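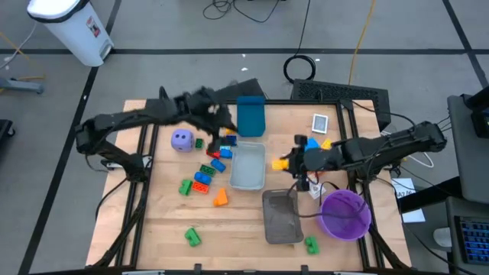 Photo: Drinddale / Torkbridge test bay

The Two-Armed Bench Kit, After the Crates Are Gone

The Livus is sold as a complete two-arm manipulation station. Drinddale builds it, Birkett distributes it and provides the setup service, and the price list covers both. A buyer gets two six-joint arms, two parallel grippers, a rail-and-bar frame that goes around a tabletop, two controllers, a power supply for each side, and a license for the task software. The table, the computer and the things to be picked up are the buyer's problem. Most small labs already have all three.

We ran the kit in a shared bay at Torkbridge starting in April. The work was block sorting: mixed toy bricks and shapes spread over a light wooden table, plastic bins in the middle, a purple bucket toward the right side. Toy blocks are a fair test for a kit in this class. They are light, they come in awkward outlines, and a studded brick lying on its side behaves very differently in a gripper than the same brick lying flat.

Setup

Birkett quotes one working day for installation. The frame accounted for most of it. The rails run in parallel pairs down the two sides of the table, with single bars along the top and bottom edges, and everything has to be square before the arms go on. The manual gives a tolerance of 2 mm corner to corner. We missed it on the first attempt because the tabletop itself was not quite flat along one seam, and the software refused to start calibration until the error was gone. The refusal is correct behavior, but the message on the screen was a bare numeric code, and the code was not in the printed manual. It was in the release notes.

Each arm ships with its joint cables already routed. The supplied clips hold the cable close to the links near the base and leave it free further out, so there is slack at the elbow and more slack at the wrist. With the arm extended across the table, a loop can hang low enough to trail over a bin. We added hook-and-loop ties at the forearm and shortened the loop, then had to lengthen it again when the wrist reached the end of its rotation and pulled tight. Drinddale sells a sleeve kit as an option. It should be in the box.

Power and data go down separate sides of the frame. That part is well thought out, and it let us swap a controller without moving anything on the table. Plan for floor space, though. Each controller wants clear air around it, and the cable bundle is stiff enough that it will not lie where it is put.

The arms

Rated payload is 700 grams per arm, measured at the gripper flange with the arm fully extended. Reach from the base axis is 800 mm. On our table that gave both arms access to the middle third, where the bins were, and gave each arm sole responsibility for its own side. The overlap is what the buyer is paying for. It allows a left-to-right handoff, and it lets either arm drop into any container without the software having to plan a relay.

It is also where the arms can meet. The Livus handles this with a reserved volume around each gripper. When one arm claims the center, the other waits outside it. The volume is generous at the default setting, and a lot of time goes into waiting. Cutting the margin in half brought the waiting down sharply and produced no contact between arms over the rest of the test. We would still advise new owners to leave the default alone for the first week, until they have a feel for how far an elbow swings out past the edge of the table during a long reach.

Joint motion is quiet and free of visible hunting at low speed. At full speed there is a small overshoot when an arm stops with a load. The controller waits for it to settle before opening the gripper, and the wait is a fixed value. A block weighing almost nothing gets the same pause as something near the payload limit. A setting for this exists in the configuration file and is absent from the main screen.

Grippers

The grippers are simple parallel jaws with replaceable fingertips. Two tip types come with the kit, a flat pad and a narrow tapered one. Flat pads were better on square blocks and on anything with two parallel faces. The tapered tips did better in a cluster, where there is little room to get a finger down between two neighbors. We ended up with tapered tips on both sides and accepted a few more dropped pieces.

Irregular shapes are the weak point. A block with a sloped side gives one finger a full face and the other an edge, and the piece turns as the jaws close. The software does not detect the turn. It reads jaw width and motor current, concludes that something is being held, and moves on. If the piece has rotated enough to stick out sideways, it can catch the rim of a bin on the way in. Raising the approach height by a couple of centimeters cured the rim strikes and added a little to every cycle.

Large objects need checking against the jaw opening before purchase. The jaws open wide enough for a normal building brick held across its short side. A big foam or plastic die, of the sort found in a playroom, is out of range in some orientations, and the planner will try anyway unless a maximum size is entered for that object. We entered one. After that the die was treated as an obstacle and the arms worked around it. 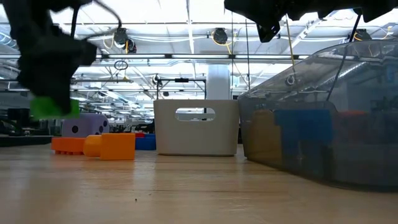 Container choice made more difference than we had allowed for. The task software wants each container defined by its rim, and it gets the rim from a one-time teaching step in which the gripper is guided by hand to four points along the edge. Opaque bins with a plain straight rim took a minute apiece. A curved or sloping rim takes longer, and the four-point method leaves a gap between the taught shape and the real one. Drinddale says that a six-point option is on the way. For now the workaround is to teach a smaller opening inside the real one, which costs some usable area and prevents trouble.

Bins are also light. An empty one can be pushed out of position by a fingertip, and the software will go on dropping pieces where the bin used to be. Put a weight in the bottom or a strip of double-sided tape underneath. Birkett's installer recommended tape and left us a roll.

Software

The task editor is a list of steps with a picture of the table beside it. A sort is written as a source area, a rule and a destination. Rules can use color, size or a taught shape, and they can be combined. Color is dependable for strongly colored pieces under even light. It is less dependable for near neighbors, and orange against yellow-orange was our regular source of errors. The cure was to teach both colors at several spots on the table, including one directly under an arm where its shadow falls.

Overhead lighting matters for the same reason. A glossy tabletop throws the ceiling fixtures back at any camera looking across it, and the color reading shifts in those patches. The kit has no opinion on lighting and the manual gives it one paragraph. A matte cover on the table is cheap and worth trying before anything else.

Logs are thorough. Every pick attempt is stored with a time, a joint path, a jaw width and a result. They export as plain text, and nothing in them requires Drinddale's viewer. This is the strongest point in the package for a lab that wants to do its own analysis, and the sales literature hardly brings it up.

Throughput

For the timed portion we used one rule set and one layout, with pieces scattered again by hand after each clear. The two arms together logged 273 completed picks in the longest session without an operator stop. The stop that ended it was a piece wedged upright between a bin and its neighbor, in a gap narrower than a finger. The left arm tried three times, flagged the piece as unreachable and asked for help. It took a few seconds to free by hand and the session could have gone on. We left it there and pulled the log.

Single-arm runs on the same layout were slower, as expected, though by less than half. The waiting described earlier eats part of the gain from the second arm. Anyone whose work never crosses the middle of the table should look at the one-arm version, which uses the same frame and can be upgraded later. The mounting holes for the second arm are already drilled.

Service and terms

Birkett's setup service includes the installation day, one remote session in the first month and replacement fingertips for a year. Further visits are billed by the half day. We used the remote session for the release-note code and got a clear answer in under an hour. The warranty covers arms and controllers and excludes cables, a strange line to draw on a machine whose cables move with every cycle. Spare joint cables are stocked in sets only. Order a set with the kit and keep it near the bench.

Fingertip wear was slight over our test. The pads pick up dust from the tabletop and lose grip before they lose shape, and a wipe with a damp cloth brings them back. Drinddale lists the same cloth under consumables, in packs of ten.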